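How many frames from one path is enough?

wendelin_a
Aug 30, 2020
We collect driving examples for the small delivery cart in Breltham. I have 726 clips now, but 300 of them come from the same park path. Liesl wants to throw most of them away before we train. I am not sure.

liesl_b
Still sure :) The model learns that one path by heart. Keep 65 and go to Prernstead for new ones.

impi.p
I disagree with Liesl a little. The same path in other light is a new example. Which months do you have?

wendelin_a
Only grey days with bare trees. Straight asphalt, grass on both sides, no painted lines. The steering value is almost zero all the time -- this is my worry.
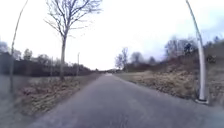

On the Hubmann route I have just six clips, but they have real corners. Should I repeat these in the training, or drive there again in September?

mbravo
Drive again. Repeating six clips gives you six clips. And start some runs near the grass, so it sees how to come back.

liesl_b
+1 to the last point. I still say 65.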